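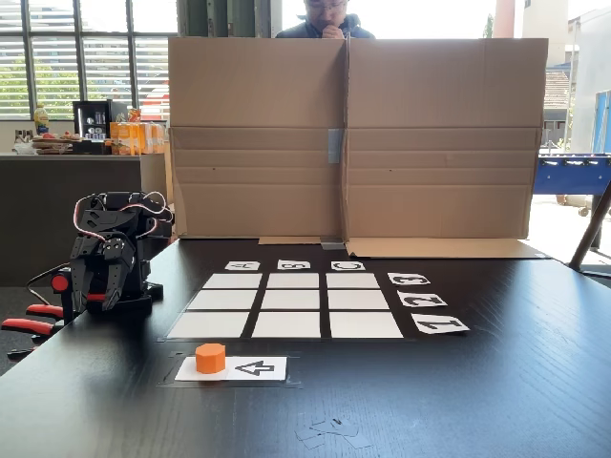
Skendell's new parking zones: simpler for whom?

2/24/24

14 shares | 6 comments

The council would like us to believe that the new residents' parking scheme in Skendell will make life easier. I have read the leaflet twice and I'm not persuaded.

Under the plan, everything between Pascual Street and the old dairy gets carved into zones. A permit for your own zone costs £167 a year. Park one street over, in somebody else's, and you pay by the hour like a visitor. The leaflet calls this "fairer access". It doesn't say who complained that access was unfair.

There was a survey, we're told, and 1,263 households were sent it. How many sent it back? I asked at the Rurkthorpe office and was told the figure would be "published in due course". Shadi Moussa, whose bakery sits right on a zone boundary, never got a form at all. Her delivery van would need two permits, one for the front door and one for the back.

Then there's the claim that the scheme will free up 200 spaces. Free them up from what? The cars aren't going to vanish. My guess is they'll go up the hill to Virnuldale, where there are no zones yet — note the "yet" — and in a year or so we'll hear that Virnuldale has a parking problem.

Elias Zein, who put the plan together, told the meeting that other towns had seen "positive outcomes". Iolanda Cordeiro asked which towns. He said he'd get back to her. That was in August.

I'm not against doing something about the school run, which is dreadful, and I'd happily see the double yellows outside the surgery enforced for once. But that needs a warden, and there's no money for one in the plan.

Comments on the scheme can be left at the library desk. Ask for a receipt.

We use cookies to improve your visit. Accept | Manage settings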